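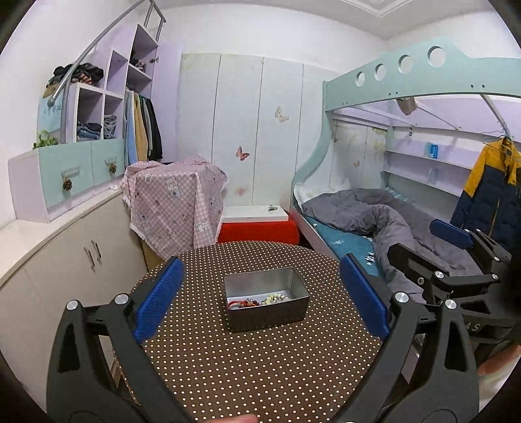
Bracelet and beads in the metal box, both grippers out.

OK quick one, it's late and I still have files copying.

People keep asking what I do all day now that I'm on the Jikach thing. I pick up small stuff and put it in a box. Then I take it out of the box. Then again. Each go gets recorded, somebody trims it, and it ends up in the pile the model learns from. That's the job. I like it more than I expected to.

Numbers first, for those who only come here for numbers. 2,553 episodes as of this afternoon. 591 of those are jewelry and little trinkets, the set I'm on now. The target for the trinkets was 200 back in March and then the target moved. Targets do that.

Why jewelry. Blocks and cups are easy, everyone has blocks and cups. A bead string is a different animal. You pick up one end and the rest decides for itself where to go. It drapes, it slides, it piles up on itself, it catches on the rim of the box. Put it down twice the same way and you get two different shapes. The policy we had before (we call it Litura, don't ask) was fine on anything that keeps its shape and hopeless on anything that doesn't. It would go for the middle of the coil every single time, squeeze, lift, and lose half. So now I do a lot of ends. Grab near the end, lift slow, let it hang, wait till it stops swinging, lower.

The waiting is the hard part, I'm impatient. First week I rushed nearly everything and you could tell in the playback – beads still swinging when they reached the box, me fishing around with the tips like I was after the last olive in the jar. Anar threw out a bunch of them. Anar is the filter script, not a person, altho it feels like a person when it rejects your whole morning. It checks for jerky motion and for long stretches where nothing happens, and those two rules fight each other. Wait too long for the beads to settle and you get flagged for idling. 4 seconds is my limit now.

Mistakes stay in, by the way. If I drop a thing and pick it up again cleanly, that's a keeper. If I drop it and then flail, no. We argued over this for a while. My side was that a model that never sees a drop has no clue what to do after one, and it will drop things, believe me.
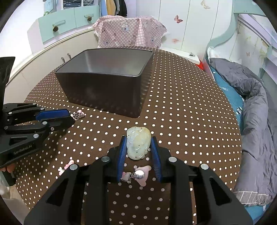

Hard objects have their own problems and I underrated them. You'd think a stone is a stone, close the fingers and go. But carved pieces have bumps exactly where you want flat contact, and the same piece can be fine held one way and tippy the other. The jade pendant is the one I keep coming back to. Upright between the blue pads like that, I can get it over to the black box without any drama. Grab it lying down and it wants to roll on the pads, at least for me. So I do both, and I do them badly too, on purpose-ish. Pads are ribbed, that helps some.

The pink charms are a whole other category. Rubbery part bends, metal part doesn't, and whichever one you go for the other one tags along. My notes say "go for the ring" and then a line lower "do NOT go for the ring". Both true on different days I guess.

Two hands is newer. Giraldo, the old setup, was one hand only, and I built up habits from it. Left hand just parked. When I watch my early two-handed stuff the left gripper hangs out at the side of the table doing nothing while the right one works, and a model will happily learn that the left hand is furniture. So now every session has a chunk where the left starts, and a chunk where one side picks up and passes over to the other. Handoffs are slow. Handoffs with beads are awful. I got a decent run of them before dinner and then my wrist quit.

Things I'm changing next time:

Swap boxes more often. Shiny inside and dark inside look very different to the camera and I tend to do a long block of one and then forget.

Start positions. I put things down in the same three spots without noticing. Going to toss them on the table and live with wherever they land.

Shorter sessions. After an hour my grabs all look the same, which is useless data even if every one is clean.

Write the label right after the take, not at the end of the day. I had a batch of "bracelet" that was realy necklace and it took me longer to sort out than it took to record.

Somebody asked in the comments last time if you can do this with any old table. Pretty much? Wants a cloth on it so stuff doesn't skate. Mine has dots all over which I thought would be annoying and so far isn't, no idea if the model cares. Will report back when the new training run is done – copy just finished, going to bed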